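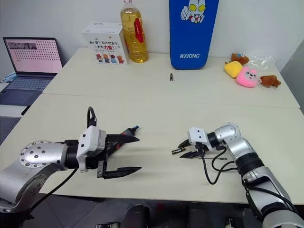

Projects > Plallard > tool-and-battery-list > README

Plallard tool and battery list

This is the item list for the small tools and loose batteries kept by the Plallard lending shelf in Plillanlow. It covers hand tools that run on a battery, the batteries that go in them, and the small parts that travel with them, such as bits, caps and chargers. The list has 2,000 rows. Of those, 226 are tools and the rest are batteries and parts.

Large tools are in a separate list held at Tadden. If you are after a drill press or a mitre saw, this is the wrong file.

Last full check against the shelf: 25 November 2019.

What is in the folder

items.csv is the main list, one row per item.
fits.csv says which battery sizes go in which tools.
checks.csv holds the results of the bench check, one row per check.
sizes.txt explains the size names we use.
old/ contains the paper lists from before the move, typed up as they were. They have not been corrected and should not be merged with items.csv.

All the CSV files are UTF-8 with a header row and commas between fields. Dates are day first. Empty means we did not write anything down. It does not mean zero, and it does not mean no.

Columns in items.csv

item_id: the number on the sticker, with a letter in front. T is a tool, B is a battery and P is a part. Numbers are not reused when something is thrown away.

kind: a short everyday name, for example "screwdriver, battery", "engraver" or "glue gun". We went back and forth on whether a small rotary tool and an engraver should share a name. They are separate at present, but rows entered before the move to Plillanlow may say either.

body_colour and trim_colour: what the thing looks like on the table. Put the colour covering most of the body first. These are for finding things in a crowded drawer and should not be used to guess the make.

size: for batteries, the size name from sizes.txt. For tools, the length in millimetres with any removable bit taken out.

rechargeable: yes, no or unsure. A good many loose cells have lost their printed sleeve or had it rubbed away, and these are marked unsure. Do not charge anything marked unsure.

place: drawer and tray, written like 4-C. "bench" means the item was waiting to be checked when the row was last edited.

state: good, worn, faulty or gone. "Gone" rows stay in the list so that old loan slips still make sense.

note: free text. Spelling is whatever the person at the table typed.

How items are checked

Checking is done on the white tables by the wall. Things waiting go along the back, and the front is kept clear for the item being looked at. A small tool is easy to lose among other small tools, so one tool and its battery come forward together and go back together.

For a tool:

1. Read the sticker and find the row. If there is no sticker, give it the next T number.
2. Take out any bit and put it in the lid of the parts tin.
3. Open the battery cover and look for leaks, rust or a bent spring.
4. Put in a known good cell of the right size, matching the plus and minus marks.
5. Run it for a slow count of ten with nothing in the chuck.
6. Write the result in checks.csv, take the cell out and return both.

Tools with a sealed battery skip steps 3 and 4. Write "sealed" in the note column and use the charger with the matching sticker.

For a loose battery, wipe the ends with a dry cloth and use the tester. Anything that reads low is marked worn. Anything swollen, split or sticky is marked gone and goes in the sand bucket by the door, lid on. Do not put it back in a tray for someone else to deal with.

Cells are stored lying down in trays, all facing the same way, with tape over both ends of the square ones. Tools are never stored with the cell inside. Most of the faulty rows in this list are tools that came back with an old battery left in them.

Columns in checks.csv

item_id: as above.
check_result: runs, weak, dead or not tried.
cell_used: the B number of the cell used for the test. Empty for sealed tools.
cover: ok, loose, missing or taped. "Taped" counts as usable, though we would like fewer of them.
comment: free text.

An item can have more than one row here. The lowest one in the file is the newest. If the result disagrees with the state column in items.csv, trust checks.csv and please fix the other.

Columns in fits.csv

tool_id, size, how_many. A tool that takes two sizes with an adaptor has two rows, and the adaptor has its own P number. Some of the Pascu screwdrivers take a cell that sits very tight in the holder. They are listed under the size that went in without forcing, even where the moulding inside the cover says something else.

Known problems

There are 2 item numbers that appear twice, T-0118 and B-0740. Both come from a roll of stickers that was printed again by mistake. The notes say which is which, and the second of each pair should be given a new number when it next comes to the bench.

Colours were entered under different lights before and after the move. Dark blue and black are mixed up in the older battery rows. Gold and brown bands on cells are also mixed up, and we have stopped trying to sort those out from the list alone.

Bits are under-recorded. A set of bits in a case is one P row, whatever is missing from the case. Loose bits in the parts tin are not listed at all.

Lengths of tools with a bent or folding handle were measured both folded and open, depending on who was measuring. The note column sometimes says. A fix was planned for March but got no further than drawer 2.

The place column goes out of date quickest. Treat it as where to look first.

What the list is good for

It was made so that a person at the desk can tell a borrower whether we have the thing, which battery it needs and which drawer to open. It has also been handy for ordering cells, using how_many in fits.csv against the good rows in items.csv.

It is poor for judging how long a make of tool lasts. We do not know how old most of the tools were when they were given to us, and the well-liked ones are out far more often than the others. Please do not quote failure rates from it.

Borrowers' names and loan dates are not in any of these files. They are kept on the slips at the desk. If you find a name in a note, delete it.

Adding or changing rows

Edit a copy, sort by item_id and save it over the shared file at the end of the session. Do not sort checks.csv, as the order matters there. Spreadsheet programs like to turn tray names such as 4-E into something else, so set that column to text before you paste anything in.

New kinds of tool are fine. Look down the kind column first to see whether we already have a word for it.

The Tadden list uses the same column names apart from place, which is called bay there.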